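Fleller 2 review: a task sequencer for two-arm cells

Fleller is a planning and control package for small two-arm workcells. You write a task as a tree of steps, assign each step to a left arm, a right arm or "either," and the software works out who goes first, plans both paths and keeps the arms out of each other's way. Version 2 came out in July. We ran it for 11 working days at the Skondthorpe lab, on a task we use for most of the software we try: open a pencil case, put the stationery in it, close it.

Chae-won Jeon set up the cell and wrote the task tree. I did the perception side and most of the complaining.

Installation

The installer is a single package plus a license file. It found our arm drivers without help. The gripper driver needed a small config file, and the manual's sample file has the open and closed limits the wrong way round. Check yours before you send the first command. Setup took the better part of a Tuesday, including camera calibration.

Calibration is much improved over version 1. You move each arm through a set of poses and the tool solves for the cameras and both arm bases together. In version 1 you did each arm separately and then lined up the two results by hand. Ours never agreed very well. With version 2 we did it once and left it alone.

Writing a task

Task trees are plain text files, with a viewer that shows the running step in yellow. There is a visual editor too, but we stopped using it by the second day. It reorders branches when you save.

The part I like best is the way holds are handled. You can mark a step as "brace," meaning one arm keeps contact with an object while the other does something to it. The planner then treats the bracing arm as an obstacle that may give a little, and it watches the force on it. For a lid, we needed a brace step with a force limit, a pull step, and a check that the case was open. That came to six lines. The same thing in our old setup, built on Zostwood, was a page of state machine code and Chae-won was the only person who would touch it. 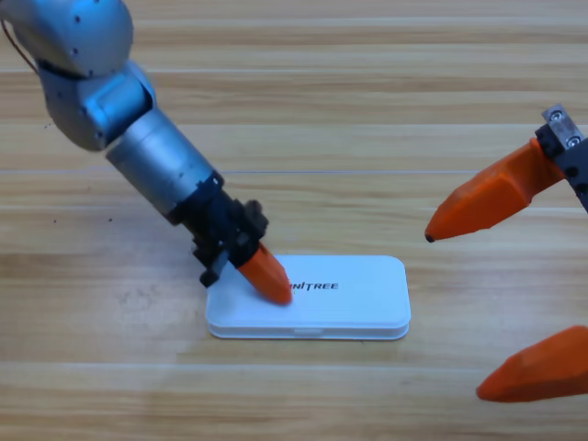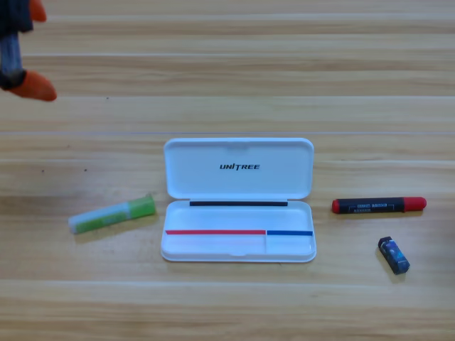
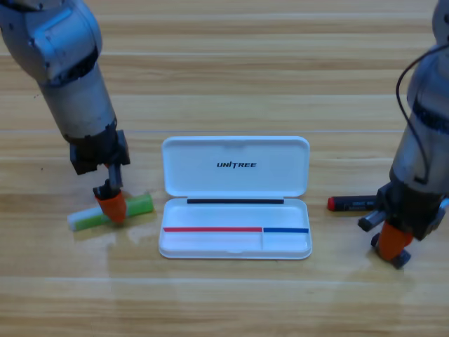

The pencil case task on our bench: case closed in the first picture, open in the other two.

Perception

Fleller does not come with a detector. It takes object poses from whatever you have and keeps its own table of what is where. We fed it from our usual segmentation model. Each object gets a confidence value and an age, and steps can refuse to start if either one is bad. This is simple and works well.

Where it struggles is with objects that are partly covered. When an arm is over a marker, the detector sees half of it and the reported center moves. Fleller accepts the new center and may replan toward it. The fix is a setting called pose lock, which freezes the pose once the gripper is within a set distance. It is off by default. I think it should be on.

Long thin objects have a second problem. The grasp planner picks a point near the middle and lines the fingers up with the long axis, but it does not know that a marker has a cap. You can add a keep-out region on the object model. We did this for the pens and the glue stick. The eraser needed nothing.

Planning and timing

Planning two arms in a shared space took over 5 seconds per step on our old desktop with default settings. After we gave each arm its own home zone and made only the area by the case shared, the wait was short enough that we stopped looking at it. The manual covers zones in an appendix. Read that appendix first.

Deadlocks are reported clearly. If each arm is waiting for space the other is holding, the log names both steps and the zone. We had this happen when both arms wanted to reach into the case, and adding a priority to one branch cleared it.

Stop and resume is weaker. If you pause during a brace step, the arm holds position, but on resume it goes back to the start of the step and presses down again. Support told us to split the step in two. That works, but it makes the tree longer and harder to read.

Logs and replay

Every run is saved with joint data, camera frames and the state of the tree. You can scrub through it and see which condition failed. Files are large and there is no option to keep only failed runs. Yang, the viewer we normally use, opens the joint data but not the tree state, so you end up with both programs on screen.

Would we keep it?

Yes, for tasks where two arms touch the same object. The brace step and the zone system save a lot of writing. For one arm picking and placing, it is more than you need and Zostwood is easier to teach to new people.

Things I would like fixed: the sample gripper file, resume during a brace, and pose lock as the default. Chae-won would add the visual editor to that list, or remove it.

Reviewed by Eun-seong Kang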